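Folding Dark Garments on a Bed Surface: Method and Results
Term project report, Household Textiles and Storage
Prepared by Lensa Kassa

1. Background

Most folding guides assume a table. In small apartments the bed is often the only flat area long enough for a full-length garment, and it behaves differently from a table. The surface is soft, it gives under pressure, and the cover moves with the cloth. This project looked at how a long black garment can be folded on a made bed into a packet that fits a standard drawer divider, and which steps cause the most loss of shape.

The drawer divider used for sizing was the Rumden insert, with an inside width of 19 cm. The comparison method was the strip fold described in the Nombridge course handout. Both are referred to by name in the rest of the report.

2. Setup

The bed was made before each trial and the cover pulled toward the foot end to remove large folds. No board or mat was placed under the garment. Trials were run in daylight with the ceiling light off, a choice that affected the results and is discussed in Section 5.

The garment was laid lengthwise across the bed and straightened from the ends before any fold was made.
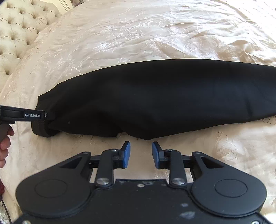 Straightening was limited to 40 seconds per trial. Without a limit, the early trials drifted into long periods of smoothing, and the times could not be compared. Edges that still overlapped at the end of the period were left as they were and noted on the trial sheet as "open edge." A total of 13 trials were completed, seven with the strip fold and six with the modified fold described below.

3. Folding procedure

The strip fold brings one long side over the other, then reduces the length by halves. On a table the first crease can be pressed flat with the forearm. On a mattress the same pressure makes a hollow, and the crease moves sideways into it.

The modified fold avoids pressing. The upper edge is lifted at one point, carried across, and set down with slight tension along its length. The hold is then moved to the next point on the edge. 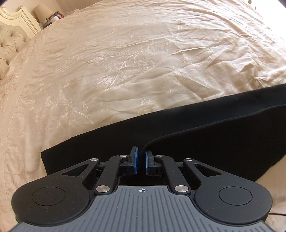

The spacing between holding points matters more than expected. With points far apart, the cloth between them sagged and formed a curved crease. With points close together the crease was straighter, but the time per trial went up. A spacing near one hand length was kept for the remaining trials.

After the first long crease was set, the length was halved and then halved again. Corners were matched by feel on the side nearest the folder and by eye on the far side. The far corner was off more often. Turning the packet halfway through the procedure would probably reduce this, but it was not tried.

4. Results

Average folding time, not counting straightening, was 19 seconds for the strip fold and 40 seconds for the modified fold. Five of the six modified packets went into the Rumden insert on the first attempt. Of the seven strip packets, three did. The others were too wide at one end and had to be opened and folded again.

Shape after handling was checked by carrying each packet to the dresser and laying it down once. The modified packets kept their corners better. In both methods the weakest place was the short end with the loose layers, where small parts of the cloth worked their way out from between the folds.

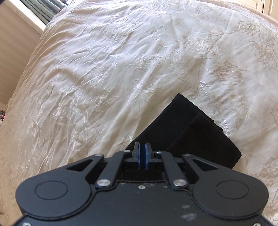

5. Sources of error

Black cloth hides its own creases. In low light the second layer could not be told apart from the first, and two of the open edges on the trial sheet were found only by touch. A trial on a Friday late in December was stopped at 4 p.m. for this reason and is not included in the totals.

The bed cover is a second source. A slippery cover lets the garment slide during the first fold, and a textured one holds it back. Cover type was not controlled between trials, so the time averages should be read with that in mind.

All folding was done by one person, and some of the difference between methods may come from practice. The strip fold trials were run first.

6. Further work

Repeat both methods in mixed order, with one cover throughout. Add a light-colored garment of the same length to separate the effect of color from the effect of the soft surface.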